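Litau 双臂桌面夹爪对比数据说明

版本日期:2019年12月2日
状态:可用,标注仍在修订
适用对象:做夹爪选型、腕部线缆布置和遥操作控制器调试的人

一、概要

Litau 是一套在双臂平台上录制的桌面操作数据,用来比较两款电动夹爪和两种控制器。夹爪分别是 Oller 和 Comier,控制器一种是我们原来一直在用的位置控制(下文写作 base),另一种是带力矩限幅的 Worku。两两组合得到4种配置,每种配置录37次,每次从物品摆好开始,到双臂退回停靠位结束。

录这批数据的起因是换夹爪。原来的 Oller 手指偏窄,夹薄边没有问题,夹圆柱形杯壁时容易转动。Comier 的手指形状不同,闭合行程也更长,但外壳大,从头部视角看过去经常把手指尖挡住。光看规格表比不出结果,所以用同一张桌子、同一组物品各录了一遍。

数据里没有抓取规划器的输出。所有动作都是遥操作得到的,操作者换过,具体见第五节。

二、硬件与布置

机械臂:白色关节臂,左右各一条,底座固定在桌子后沿。两条臂的型号相同,固件版本在整个录制期间没有动过。

末端:夹爪通过转接法兰装在腕部。两款夹爪都换过左右手,某一次录制里左手装的是哪一款,以 meta.json 里的 gripper_left 和 gripper_right 为准,不要根据画面猜。

线缆:夹爪线走在臂体外侧,用绑带固定,在腕部留一段活动余量。余量留得太短,腕部转到极限时会拉住夹爪;留得太长,线会垂到物品上。base 配置前段的几次录制里线偏长,后来重新绑过。重绑前后的录制在 meta.json 里用 cable_rev 字段区分,取值 a 或 b。

相机:头部相机一台,固定相机一台。头部相机装在两臂之间偏上的位置,朝下看桌面。固定相机在桌子对面,能看到两条臂的大部分和整个操作区。两台相机用同一个触发源,时间戳对齐到控制器时钟。

桌面:白色桌子,上面铺一层棕色覆盖面,四周留出部分白边。覆盖面的位置在每次录制开始前检查,偏移了就推回去。更换过覆盖面的录制不做特别标记,颜色差别很小。

三、物品

物品一共三类,选的时候考虑的是三种不同的接触方式。

薄边类:白色的盒和盘,要求夹住边沿,拖动或抬起。这一类最考验手指尖端的对齐。盒里有时放糕点类食物,用来改变重量和重心,放与不放在 meta.json 的 payload 字段里写明。

圆壁类:浅色塑料杯,蓝、粉、绿三种颜色,放在深色木制杯架上。任务是把指定颜色的杯子从架上取下,或者放回指定的位置。杯壁有一点锥度,夹得靠近杯口和靠近杯底,手感差别明显。

大件类:青绿色空气炸锅,带黑色把手。任务是抓住把手,把篮子拉出再推回。录制时不通电,电源线留在桌面上,没有收走。用这份数据训练的模型如果要避开线,请注意线的形状每次都不一样。 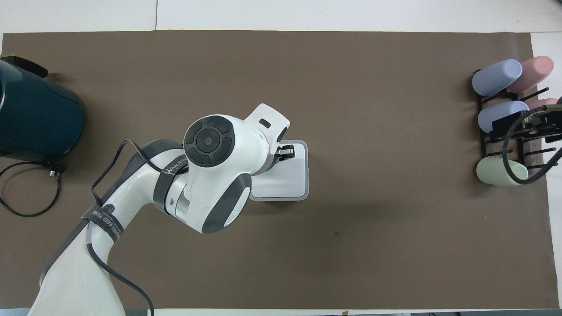 头部相机视角:夹爪夹住白色托盘边沿,右侧为杯架和另一只夹爪。

头部视角下,薄边类物品的接触点大多看得清,前提是腕部没有转到正上方。腕部转到正上方以后,外壳会盖住托盘靠近手臂的一侧,判断是否夹稳只能看手指电流。标注时遇到这种情况,contact 字段写 occluded,不写推测值。早期标注里有一部分凭经验填了 true,这部分正在回查。

四、录制流程

每次录制按下面的顺序进行。

摆放。操作者按照任务卡摆放物品。任务卡只规定大致区域和朝向,不规定精确坐标。杯架上的杯子按任务卡给出的颜色顺序放,允许有歪斜。

归位。双臂回到停靠位,夹爪全开一次,全闭一次,再回到任务卡指定的开度。这一段保留在数据里,可以用来核对夹爪零点。

执行。操作者遥操作完成任务。中途掉落可以再抓,不算作废。以下情况作废并重录:夹爪报过流并锁死;头部相机掉帧超过日志阈值;线缆钩住物品。

退回。夹爪松开,双臂抬起,回到停靠位,录制结束。

作废的录制没有放进主目录,放在 rejected 目录下,保留原始日志。做故障检测的话,这个目录可能比主目录有用。

五、操作者与遥操作

参与操作的人都在开始前用练习物品熟悉过两款夹爪。每次录制的操作者用代号记录,字段为 operator_id,不含个人信息。不同的人速度差别较大,比较配置时请先按操作者分组,再看组内差异。把所有录制混在一起算平均用时,结果会偏向手快的人录得多的那一种配置。

遥操作手柄的缩放系数在 base 和 Worku 下保持一致。Worku 在接触后会限制闭合力矩,操作者能感觉到手柄行程和实际开度不再一一对应。刚切换时多数人会继续往下压,所以 Worku 每一批的前几次夹持段偏长。我们没有删掉这些录制。

六、目录结构

litau/
 readme.txt
 cards/ 任务卡,纯文本
 main/ 主数据,每次录制一个子目录
 rejected/ 作废录制
 calib/ 相机内参、外参,夹爪零点
 tools/ 读取和回放脚本

每个录制子目录包含:

head.mp4 头部相机视频
fixed.mp4 固定相机视频
joints.csv 双臂关节角与关节速度
gripper.csv 夹爪开度、指令开度、电流
ctrl.log 控制器日志,base 和 Worku 格式不同
meta.json 配置、操作者、任务卡编号、线缆版本
label.json 人工标注

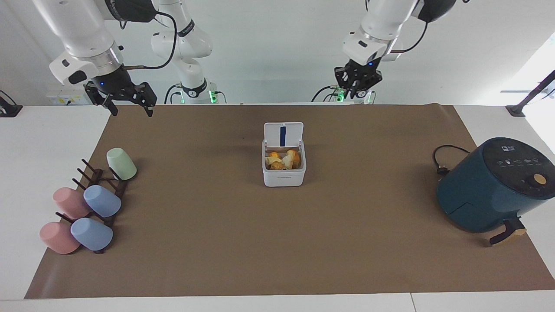 gripper.csv 里的开度已经换算成毫米,电流保留原始值。两款夹爪的电流量程不同,不能直接比大小。Oller 的电流在空载闭合时就有一个较高的底值,Comier 的底值低,但接触瞬间的尖峰更陡。calib 目录下有两款夹爪各自的空载曲线,做归一化时请减去对应的曲线。

ctrl.log 的时间戳以控制器上电为零点,其余文件以触发源为零点。tools 里的 align 脚本会把两者对齐。如果自己写读取程序,请先看 align 脚本里的偏移量处理,直接相减会错位。

七、标注

label.json 里的字段如下。

segment:动作分段,取值为 reach、grasp、move、place、retreat。边界由标注者逐帧确定,以手指与物品首次接触和最后脱离为准。

contact:接触状态,取值为 true、false、occluded。

slip:夹持过程中是否有可见滑动。只标可见的,看不见的不标。杯子绕轴转动也算滑动,在 slip_type 里写 rotate;沿手指方向移动写 slide。

arm:当前分段的主操作臂,取值为 left 或 right。以机器人自身的左右为准。固定相机从对面拍摄,画面里的左右和机器人的左右相反,标注初期有人弄混过,已经统一改正。发现遗漏请反馈。

note:自由文本,多数为空。

八、目前看到的差别

这一节是使用中的观察,没有做过显著性检验,引用时请注意。

薄边类:Oller 更省事。手指窄,靠近边沿时不容易碰到盒体,操作者很少需要二次调整。Comier 要先把腕部放平,角度稍有偏差就会顶到边沿,把盒子推走。

圆壁类:Comier 明显更稳。取杯时杯子转动的情况少,放回杯架时也更容易对准。Oller 配 base 时,夹得松会转,夹得紧杯壁会变形;换成 Worku 之后变形少了,转动还在。

大件类:两款夹爪都能拉出篮子。差别主要来自控制器。base 在篮子卡住时会继续加力,空气炸锅整体被拖动;Worku 会停在限幅上,操作者需要换个角度再拉。后一种用时更长,但物品基本留在原位。

遮挡:Comier 外壳大,头部视角下指尖被挡住的时间更多。只用头部相机训练的话,这一点会影响结果。我们内部的做法是两路视频都用。

九、已知问题

固定相机画面靠窗一侧偏亮,录制时没有锁定曝光的部分,亮度会随时间变化。锁定与否见 meta.json 的 exposure_lock。

cable_rev 为 a 的录制里,夹爪线有时会进入头部相机视野中央,挡住杯架下排。

夹爪上的指示灯颜色和状态的对应关系,两款不一样,请不要把灯色当作状态标签使用。

部分杯子在录制后期表面有划痕,不影响几何尺寸,但近距离看纹理有变化。

任务卡里的“左侧”“右侧”在早期版本中没有写明以谁为准,新版任务卡统一为机器人自身方向,旧版保留在 cards/old 下。

十、使用建议与限制

适合:夹爪对比、接触检测、滑动检测、遥操作时延和控制器限幅的影响分析、双视角融合。

不适合:食品抓取的通用评测。盒内食物只作配重,没有直接抓取食物的任务。也不适合估计真实厨房里的成功率,桌面和物品都太固定。

划分训练集和测试集时,建议按任务卡编号划分。同一张任务卡的不同录制物品位置接近,随机划分会让测试结果偏高。

回放脚本默认关闭力矩输出,只在仿真里动。要在真机上回放,请先核对底座间距和夹爪零点,并把速度上限调到最低档。关节轨迹里有几段双臂距离较近,换了夹爪外形之后可能发生碰撞。

十一、后续

下一版计划补充同一只手固定夹爪、不再左右互换的录制,再加一组贴了软垫的 Oller 手指。label.json 的字段名不会变,新增字段会放在末尾。contact 回查完成后会更新 label.json,并在 readme.txt 里写明改动的子目录。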